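Limescale in staff kitchens: revised descaling interval

The water supply to the Jermont building was switched in June to a harder source. Readings taken at the second-floor tap since then show a clear rise in dissolved calcium, and the kettles and boilers have begun to scale up faster than the old schedule allowed for. The interval for all water-heating equipment is therefore reduced from 13 weeks to five.

Scale forms when hard water is heated. Calcium hydrogencarbonate breaks down to calcium carbonate, which settles on the hottest surface available, normally the element or the base plate. The layer conducts heat poorly. The element runs hotter to do the same work, boiling takes longer, and the thermal cut-out may trip before the water reaches temperature. Flakes that come loose end up in drinks. They are harmless but account for most of the complaints received by the Jumton facilities desk.

Citric acid is the approved descaler. Vinegar works but leaves a smell, and the stronger acids sold for bathroom use must not be put in anything used for drinking water. For a standard kettle, dissolve four level teaspoons in one litre of cold water, heat to just below boiling, switch off and leave for 90 minutes. Empty, rinse twice, then boil one full load of clean water and discard it. Wall boilers are isolated and treated by Gratora under the service contract and should not be opened by staff.
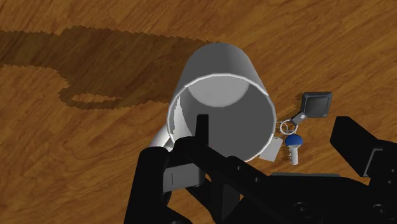

A plain white mug on a wooden tabletop.

Cups and mugs are affected to a lesser degree. The brown film inside them is largely tannin bound up with calcium, and it builds more quickly in hard water. The same citric acid solution, used warm, will lift it in up to 13 minutes. Scouring pads should be avoided on glazed ware, as fine scratches hold the stain.

The Iwasaki annexe is on a separate main and keeps its present schedule. Filter jugs may still be used in either building, but cartridges must be changed on the date marked on the lid. A spent cartridge removes very little hardness.

The new interval applies from 25 August 2022. Record sheets are kept inside the cupboard door in each kitchen; enter the date and the appliance number after every treatment.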